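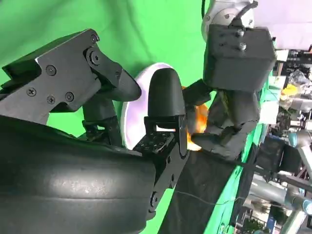
Community > Workshop Help > Robotics & Automation

Search questions Go

Handing a soft part from one gripper to the other — how do I time the release?

Hi all, long-time reader, first question, so bear with me if I go on a bit. I've been building a two-arm bench setup in the shared workshop at Skurno for most of the year, and the arms themselves are behaving beautifully. Homing is fine, the paths are fine, and the wrist camera on the first arm gives me a decent view of its own fingers. Where I come unstuck is the handover. Both grippers come in on the soft orange piece from either side, the wrapped fingers of the second one meeting it right up close to the perforated plate on the first, and then I have to decide which one lets go and when. If the first arm opens early, the piece sags and twists. If it opens late, the two arms have a little tug-of-war and the second one faults out on current. I'm running both from the one controller (a Kobori board I got second-hand) with a fixed wait between "second gripper closed" and "first gripper open". At the moment it's 900 milliseconds. I've tried shorter and I've tried as long as 2,000, and I get good runs and bad runs either way, maybe a bit worse at the long end.

The first gripper has a broad rubber pad and the second has a dark textured wrap on its fingers, if that matters. I haven't got force sensors and would rather not buy any before Christmas! Is there a cheap way to know the second gripper has really got hold? Also, is my green backdrop any use for this? I only hung it so I could pick out colours more easily.

Thanks heaps in advance — Haruto Sugawara

Shares 2 · Comments 3

ANSWER 1

Hello Haruto, and what a lovely project to have on the go. I went through the very same thing with a pair of arms in my garage, and I lost the better part of November to it, so I do feel for you.

My advice is to throw out the fixed wait altogether. Your controller already knows the motor current on the second gripper, or it couldn't fault on it. Log that while you close on the piece a dozen times with the first arm out of the way and somebody's hand holding the other side (gently, at low speed, with the stop button where you can reach it). You'll get a bump when the fingers touch and then a slope while the soft stuff squashes. Somewhere up that slope is your "I've got it" number. On mine it was 204 in whatever units the driver reports, and yours will be something else entirely, so please don't copy it.

Then change the order of things:

1. Close the second gripper slowly until the current passes your number and stays there for a few readings.
2. Stop both arms dead. Mine were still creeping and I hadn't noticed.
3. Open the first gripper only a millimetre or two, and check the second gripper's current again.
4. If it has held steady, open the rest of the way. If it has dropped, close the first one again and have another go.

Step 3 is the one that fixed it for me. A soft part springs back when you take one side away, and the remaining grip goes slack just when you need it. That might be why your long wait looks worse too — the material keeps relaxing the whole time it's squeezed, so the grip you measured at the start has faded by the time you let go.

As for the two surfaces, I'd want the receiving side to be the grippier one. Try a slow pull by hand against each and see which lets go first. If it's the wrapped fingers, swap the direction of the handover before you go re-wrapping anything.

Oh, and check your cables. I had one lying across the cloth on my bench that snagged every now and then, and I blamed the software for a fortnight.

Yasuo Koyama

Comments
Haruto: Thank you so much, this is gold. Logging tonight after tea. The arms are definitely creeping, I just put a ruler next to them.

ANSWER 2

just use a longer wait, 3 seconds works on my Galtetti

Comments
Yasuo: Is yours handing over a rigid part, though? I'd believe it for wood or metal.

ANSWER 3

Adding to Yasuo's, on the backdrop question. Green is a good choice behind an orange part. Threshold on hue, take the centre of the orange blob, and watch whether it moves relative to the first gripper's fingertip while you do that small opening. You don't need anything fancy, only "did it shift more than a few pixels, yes or no". Your trouble will be the fingers covering part of the orange, so the blob will be small and a bit ragged. Lock the exposure and white balance before you set the threshold or you'll be at it again every time the sun moves round. I used the free Fodico script as a starting point and ripped out most of it.

Comments
Haruto: Didn't know about locking the white balance, cheers. Will post the current plot once I've got a clean one.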